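The tea table finally got sorted

I've been putting off the front room table since August. It's where everything ends up when it comes in the door, and for months I've been eating at the kitchen bench so I didn't have to deal with it.

The plan was simple enough. Tea things at one end, craft things at the other, and anything that belonged in another room went back there. I gave myself until 4 and put the radio on.

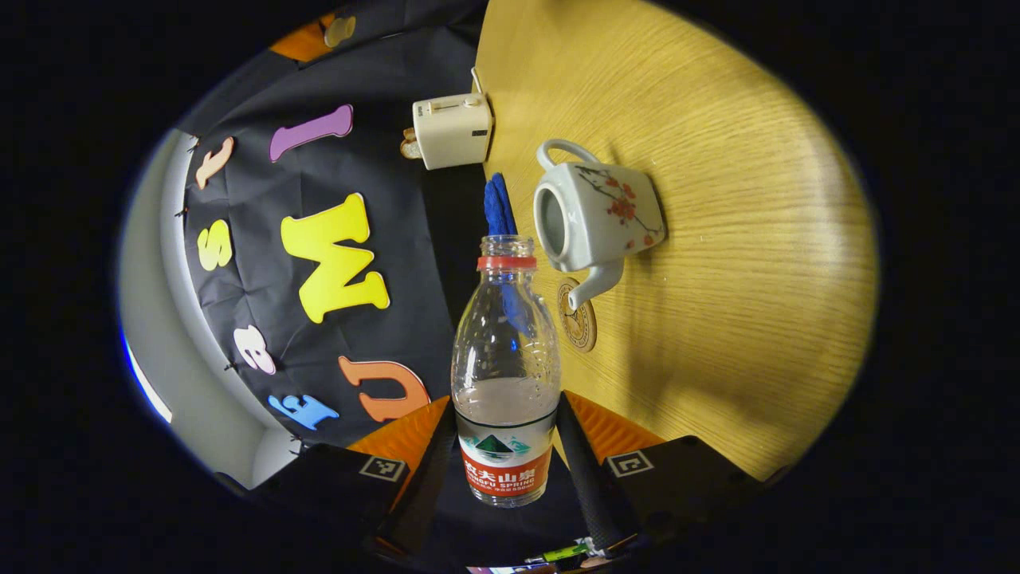 Words by Glenys Dafis
Filed under: Home, Tea

The teapot is the white one with the red plum blossoms on it. Myfanwy Wynne gave it to me when she moved to a smaller flat, and I use it more than the plain one. I like to leave it on its side by the coaster after it's been rinsed, though Myfanwy says a teapot should stand up.

The Nongfu Spring bottle went to the kitchen. The blue cloth was next — I folded it and put it in the drawer with the tea towels. The foam letters stayed put on their black fabric. They're colourful, they weigh nothing, and the neighbour's kids like them.

I rubbed the tabletop down along the grain with a bit of Pivetia oil, some 200 mL in the end, far more than the tin suggests. It's a warm yellow timber and marks easily, so the coaster has to earn its keep.

Next job is the hall cupboard. I'll need a couple more tubs first.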